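The Fold Problem

Teaching software to see laundry has taken longer than inventing laundry

At 9 in the morning the perception team at Mirau is arguing about a sock. The sock is on a monitor, outlined in green, and the software has labeled it "towel (partial)" with a confidence that would look bold on a weather forecaster.

"It has never been more sure of anything," says Nabila Santoso, who runs the team and has been looking at misidentified socks for 5 years. "When it gets one right, it mumbles."

Mirau writes the part of a household robot that decides what it is looking at. The company does not make arms or wheels. Its product, Pamine, takes in video and hands back a list of things that can be picked up and a suggestion of where to pinch them. For mugs this went well. Mugs hold still and keep their shape, and a mug on its side is still plainly a mug. Then a customer asked about cloth.

A shirt has no particular shape. It has a shape when you buy it and another when you drop it, and the second will not be repeated in the lifetime of the shirt. The old version of Pamine dealt with this by looking for edges, a sound plan until somebody wears ribbed fabric. Dimas Menon, who wrote the edge finder, keeps a printout over his desk of a single bedspread divided into 23 separate objects. He says it keeps him humble. His colleagues say it keeps him defensive.

The current version cares less about outlines and more about what is lying on what. Before it names anything, it tries to build a stacking order: this piece is over that piece, so take this one first. Only then does it go looking for a grasp point, and it prefers a corner or a raised fold to the open middle of a sheet. Children work this out with no funding at all.

Shiny things remain a sore subject. Foil and clear plastic borrow their color from whatever is next to them, and the planner has been known to plot a careful route toward a reflection.
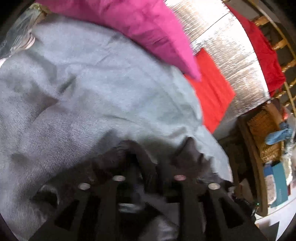 Syafiqah Ngau handles what she calls the boring half, the tooling. Her program, Allanberg, lets an annotator scrub through a clip from a hand-held gripper, paint over each layer of cloth and say which is on top. It also has a button marked "can't tell," added after a long fight. Menon wanted an answer for every pixel. Ngau pointed out that two annotators given the same heap had disagreed about where the blanket stopped, and that both of them owned blankets.

The button won. Pamine is now trained to say it is unsure, and when it is, the planner asks for another look from a different angle before the fingers close. This makes it slower. Santoso would like it faster by March, and has stopped saying which March.

The sock, meanwhile, has been relabeled by hand. On the second run the software calls it "sock," at 0.51, and somebody goes to get coffee.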